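STIRNUNAR HOUSE – KITCHEN USERS' MEETING

Minutes of the August meeting, held in the ground floor kitchen, Friday, 7.15 pm

Present: Müzeyyen Yaman (chair), Thiện Ông (minutes), one person each from flats 2, 19 and 20, and the new tenant from 302, who had come down to ask about the bins and was not allowed to leave.

Apologies: flat 7. Flat 11 sent none, as is traditional.

1. Minutes of the last meeting

Agreed, apart from the line saying that flat 19 "shouted". Flat 19 would like it to read "spoke clearly". Amended.

2. The utensil holder

Carried over from June, and from April before that. Contents out on the round table for sorting.
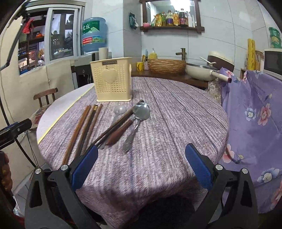
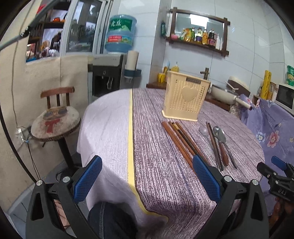

Müzeyyen reminded everyone that the holder with the heart on the front is for things people eat or cook with. At various points this year she has taken out of it a biro, a tyre lever and a birthday candle. The candle has been kept in case of a birthday.

Chopsticks took up most of the item. Flat 20 asked whether they could be kept in matching pairs. Flat 2 said a chopstick was a chopstick and that the food did not mind. Thiện said his mother would mind, and that she was visiting in the autumn. After some discussion it was agreed that:

– pairs go back in as pairs, with an elastic band if need be
– odd ones may stay until the next meeting, when they become stirring sticks
– long cooking chopsticks are for cooking, and the person who has been using one to prop the window open should buy a window wedge

The person did not identify themselves. Flat 2 looked at the ceiling.

Wooden handles were raised by flat 19, who spoke clearly. Spoons with wooden handles are not to be left standing in the washing-up bowl overnight. Two have split since Easter. Müzeyyen has a small tin of oil and will do the handles once a month if somebody else will dry them first.

The plastic scoop belongs to the Hồ rice sack in the cupboard and should live in the sack. Flat 20 pointed out that the scoop always ends up at the bottom of the sack and you then have to go in up to the elbow. Agreed that it may live in the holder after all. This reverses the decision made in April, which reversed the one made in February.

Where the holder stands: proposed (flat 20) that it goes on the counter. Proposed (flat 2) that it stays on the table, where people can reach it when they sit down. Vote tied. The holder stays on the table until somebody changes their mind.

3. Tablecloth

Flat 19 asked whether it could be shaken outdoors, as opposed to in the corridor. Agreed. The person at 302 asked how often it gets washed. There was a silence, and then a rota. 302 is first on it.

4. Rice cooker

To be switched off at the wall after use. The inner bowl is not to be scoured with anything metal. The last one went that way and Lernia, the shop on the corner, would not take it back, having taken one look at it.

Flat 20 would like it noted that rice left in the cooker over a weekend is no longer shared food and belongs to whoever put it there, along with the washing up.

5. Washing-up liquid

The kitty currently buys the Haleck one. Flat 2 finds the smell strong. Nobody else had noticed a smell. Flat 2 is welcome to bring a different bottle and write on it.

6. Mugs

Mugs taken upstairs are to come back down. Müzeyyen will not be going door to door again. She has knees.

7. Any other business

302 asked about the bins. Recycling goes out the evening before, general waste the morning of, and the lid has to be shut or they won't take it. 302 thanked the meeting and asked if that could have been a notice. It is to be a notice. Thiện to write it.

Flat 19 has too many courgettes. Please take one.

Actions

Müzeyyen – oil for the wooden handles; elastic bands
Thiện – bin notice; tablecloth rota up by the door
302 – tablecloth, first wash
Flat 2 – own washing-up liquid, if wanted; window wedge, if applicable
All – courgettes

Meeting closed at 8.40 pm. Next one in October, same kitchen. Bring your own chair if you minded the stool.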